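Search products, brands, part numbers
Countertop Care > Sealers & Finishes
3 min read

Karnell 600 Stone Countertop Sealer

We stock the Karnell 600 because customers ask for it. Whether you need it is another matter, and I'd rather you read this page before you spend the money.

The label promises "lasting protection for all stone surfaces." All is a big word. Polished granite, the dense kind, barely drinks anything in. Put a spoonful of water on it and walk away. If there's no dark spot when you come back, sealer has very little to do there except sit on top and go streaky. Softer or more porous stone is where a product like this earns its price, and even then I would not expect it to stop a lemon from etching marble. No sealer does that, whatever the bottle says.
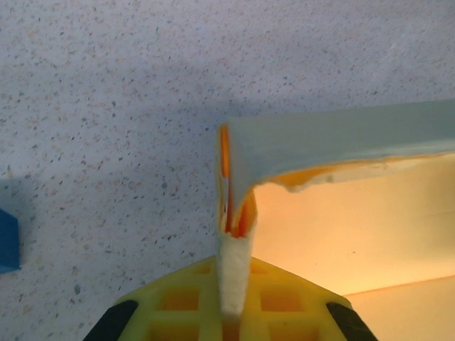 Engineered quartz does not need sealing at all. We get returns every February from people who were told otherwise, and the complaint is always the same: a cloudy haze that took an evening to scrub off. If you don't know what your counter is made of, ask whoever installed it.

Karnell also says one coat is enough. We tried it on an offcut of honed limestone in the back of the shop, and one coat let coffee through. It took 2. The second went on an hour after the first, and the excess has to come off while it is still wet or you will be buffing for a long time.

The older Zadthorpe sealer costs less and smells worse. Side by side on the same offcut, I could not tell them apart. Svyatoslav Maksymiv, who runs our counter in the mornings, swears the Karnell beads water better. He may be right. I'd want to see it after a year of dishes.

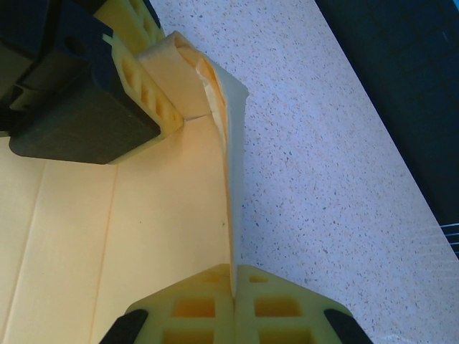 The leaflet talks about a "ten-year bond." I asked the distributor, Dolton, what that was based on and got the leaflet back again. Plan on testing with water once a year and recoating when the stone darkens.

Item no.: 1223
Size: 600 ml bottle
In stock: 173
Use on: unsealed limestone, marble, travertine, porous granite
Do not use on: quartz, laminate, glazed tile
Returns: unopened bottles only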